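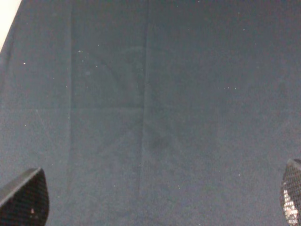

The hole at the end of my street has a name now. According to the vinyl wrapped over the fence, it is The Mavromatis, a "vertical neighborhood" of 585 apartments, and it will open as soon as somebody starts building it.

I have lived here 11 years and the hole has been here for all of them. Before it was The Mavromatis it was Badero Square, with 300 condos and a rooftop dog run. The Badero people dug down three levels, put in one very handsome retaining wall, and ran out of money in December of my second year on the block. Ducks moved in that spring. I still think of them as the only tenants who ever got in at the advertised price, with water views.

The new owner is an outfit called Midis, which bought the lot from a lender, which got it from Badero. They held an open house last week over video. A man named Junhao Lü took us through the renderings, and he was patient and pretty funny, even when my downstairs neighbor asked three times where the moving trucks would park. (On our street. The answer was our street each time.)

The tower is 29 stories – I had been hoping for something in the teens. The ground floor has a grocery store in the drawings, with a lot of slim people carrying one baguette each. I would love a grocery store. I was also promised one by Badero, and I bought a little folding cart for it, which now lives behind the water heater.

Work starts in the spring, if the loan closes. I walked past this morning and the gate had a new padlock on it, so that's something.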